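Handgreifer-Paar Prornlow Bite im Test: Zupacken ja, Loslassen eher ungern

16. Februar 2020

Zwei Wochen Tücherfalten, und meine Familie glaubt immer noch, ich hätte einen Beruf.

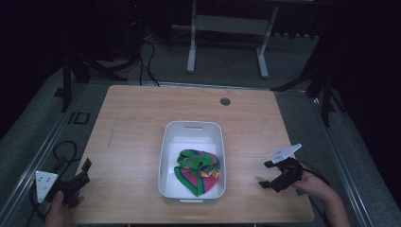 Der Bite kommt als Paar, eins für links, eins für rechts, und kostet bei Hellulberg 2.410 Euro. Dafür bekommt man zwei schwarze Handgeräte mit je zwei Backen, die passenden weißen Platten und Kabel, die sich grundsätzlich dorthin legen, wo man gerade greifen möchte. Die Anleitung liegt auf Englisch bei und wurde offenbar von jemandem übersetzt, der beim Übersetzen fror.

Zur Sache. Stoff aus einer Kunststoffbox zu holen ist die Aufgabe, an der bei uns bisher jeder Greifer Charakter zeigen musste. Der Bite schlägt sich gut. Von 75 Versuchen mit zerknülltem Tuch gingen nur 2 ganz daneben, beide mit links. Die Backen schließen weich und halten auch dünne Säume. Beim Öffnen bleibt der Stoff dagegen gern an den Spitzen hängen — man schüttelt dann das Handgelenk wie ein Kellner mit Krampf, und genau dieses Schütteln lernt der Arm später brav mit.

Der ältere Villumport, unser Vergleichsgerät, lässt sauberer los, rutscht aber an der glatten Boxwand ständig ab und liegt schwerer in der Hand. Nach fast 40 Minuten will man ihn ablegen, den Bite erst deutlich später.

Ärgerlich ist die Kabelführung. Rechts läuft die Leitung einigermaßen friedlich am Unterarm entlang, links steht sie in einem Bogen ab und fegt über die Tischkante. Ein Stück Klettband half. Beigelegt war keines, bei dem Preis hätte ich mit einer ganzen Rolle gerechnet.

Wer Textilien greift, kann zum Bite raten lassen. Für Schrauben und anderen Kleinkram bleiben wir beim Villumport. Im Mai soll eine Version mit anderen Backenspitzen kommen, bis dahin wird geschüttelt.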